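Histdale Packing and Dispatch
Course handout, Unit 4: Small boxes and fragile goods

Bring this handout to the practical session. The order sheet and the damage log are handed out at the bench. Unit 2 covered choosing a box by weight and is not repeated.

What this unit covers

Most single-item orders in the Histdale course go out in a shallow folding box with the lid attached. The box is easy to set up and easy to close badly. This unit deals with preparing the box, putting a glass item into it, filling the space that is left, and closing it so it stays closed. Larger cartons with four loose flaps come in Unit 5.

Words used in this handout

Tray: the lower part of the box, with a base and walls.
Hinged lid: a lid that is part of the same sheet of board as the tray. It folds along a crease at the back.
Front flap: the strip along the free edge of the lid. It tucks down inside the front wall, or outside it on some patterns.
Void: any space inside the closed box not taken up by the goods.
Fill: paper, pads or other material placed in the void.
Headroom: the gap between the top of the item and the underside of the lid.

Before you start

Clear the bench. You need a flat area at least twice the size of the open box, so that the lid can lie back without pushing anything off the table. Keep tape, cutter and labels on the side of your writing hand. Cleaning wipes and similar small packets may stay on the bench but do not belong in the tray, and they should be checked for before closing.

Read the order line aloud or under your breath, then find the item. Check the item against the line before you fold a box for it. A wrong item found now costs a short walk back to the shelf. After taping, it costs a box as well.

Look the glass over in good light. Turn it once all the way around and check the neck, the shoulder and the base. Run a fingertip near the rim without pressing. Chips at the rim are the most common fault in the returns we see on the Netness orders. Any piece with a chip, a crack or a loose cap goes on the reject shelf with a slip.

Setting up the box

1. Open the flat sheet fully and lay it with the printed side down, if it has one.

2. Fold every crease once by hand before assembling. Board that has been stored flat will spring back if this step is skipped, and the walls will lean in.

3. Raise the side walls and lock the corners. Press each corner from the inside with your thumb. It should click or sit flush.

4. Fold the lid up and back as far as it will go without tearing the hinge. A lid left half open tends to fall forward while your hands are in the tray.

5. Turn the box until you can reach all of the tray comfortably. It does not need to be square to the table. Many packers prefer it at an angle.

6. Lay the base padding. For glass, use two sheets of kraft paper, crumpled and then flattened slightly. A sheet that has only been folded gives very little cushion.

Putting the item in

Use a firm hold on the body of the bottle. The neck gives a handy grip but puts all of the weight on the thinnest part, and it leaves the base free to swing into the wall of the box.

A bottle that is taller than the tray is deep has to go in lying down. Tilt it over the open tray, bring the base down first at one end, then lower the neck until the whole length is supported. Let go only when the padding has taken the weight. The lid stays back the whole time.

When two people share a bench, one packs and the other keeps hands clear of the tray until the item is down. Agree on this before the first box.

Unwrapped glass is used for the first round of practice so that contact with the walls can be seen and heard. For real orders the bottle is wrapped before it goes anywhere near the box, with at least two full turns of paper and the ends folded in.
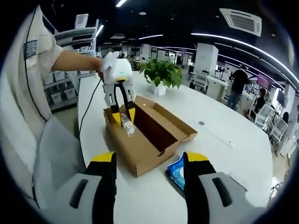
Filling and closing

1. Fill the long sides first, then the ends. Push fill down to the base with flat fingers. Fill resting on top of the glass does nothing for the sides.

2. Check headroom with a folded sheet of paper. It should slide between the item and the lid with light resistance. If the lid bulges, the box is too shallow. Change the box and keep the fill.

3. Look around the bench for anything that should not be missing, and in the tray for anything that should not be there.

4. Close the lid and tuck the front flap. If the flap has a notch, see that it is not torn or bent under.

5. Hold the box level at waist height and move it gently from side to side. You should feel no movement. If you do, reopen it and add fill.

6. Tape the front seam with one strip that runs 2 inches past each corner. Apply the label to the largest flat face, clear of the tape.

Common faults

Lid will not lie flat: corners not locked, or fill above the wall line.
Side walls bowed: too much fill on one side, or board that was not pre-creased.
Item touches an end wall: fill went in after the item had already slid. Lift it out and start from the base padding.
Tape lifting at the corner: dust on the board. Wipe with a dry cloth and retape.

Practice task

Pack the Arelero order, sheet reference 2787. Each bench packs one bottle per box until the sheet is finished. The full sheet is 50 boxes, shared across all benches. Leave the first box from each bench untaped so it can be opened and looked at by the others.

Write the box number, the number of paper sheets used and any fault on the log. Return unused boards flat to the Deng rack with the creases facing the same way.

Reading for next time: Unit 5, pages on flap order and double-wall board.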